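Two hands, one small part: what changed when I stopped labelling the handover

I promised in the last post that I will write something about the handover experiments at Dridcombe, and then I did not do it for a long time. Sorry for this. September was full of other things, and I also wanted to be sure about the result before I put it on the internet.

First, the question. Our two-armed robot learns from demonstrations. A person moves the arms, we record the joints and the cameras, and a network learns to produce the same kind of movement. In our older recordings we cut every demonstration into stages by hand: reach, grasp, bring together, pass, release. The network received the stage as an extra input. It worked quite well, but the labelling was terrible work. I once spent a whole morning deciding at which moment "bring together" becomes "pass", and the next day I disagreed with myself.

So for this round I took the same 395 demonstrations and threw away the stage labels. Instead, the network has to predict one more thing besides the movement: for each gripper, whether it will be holding something a short time later. These signals come for free from the fingers, because the opening of the gripper and the motor current are already in the log. I call this version Mateos in my folders, and the name has stayed.

The result surprised me a little. With the stage labels, 2 of every 3 handovers on new parts were successful, 67 per cent if you like to see it written this way. Without the labels, but with the holding prediction, it was over that. I don't want to give the second number yet, as we are repeating the test with another set of parts at Havham, where the table is higher and the light is different.

What interests me more is how the errors changed. Before, the most common failure was that the giving hand opened too early. I think this came from my own labels, which were not consistent at exactly this moment. Now the giving hand waits, sometimes too long, and both hands keep hold of the part and pull against each other. For a hard part this is only ugly. For a soft part it would be a problem, and my colleagues at Mivwood, who work with soft packaging, have already complained about it.

One practical thing, if you want to try the same. Do not clear the table completely between recordings. We did this in the beginning and the network became very confused by any object it did not know. Now we leave ordinary things lying there, some at the back and some closer to the arms, and we move the closer ones from time to time.

Next I want to look at the waiting. My idea is to let the network predict the holding at two different distances in time, one short and one longer, and see if the giving hand becomes more decided. 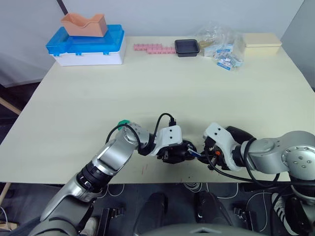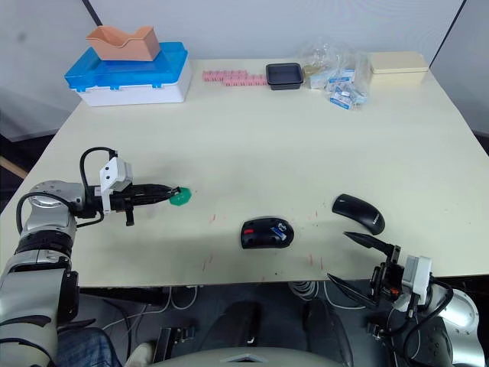 Small parts on the white-topped table: a blue one between the two grippers (first picture), a green one in the left gripper (second picture).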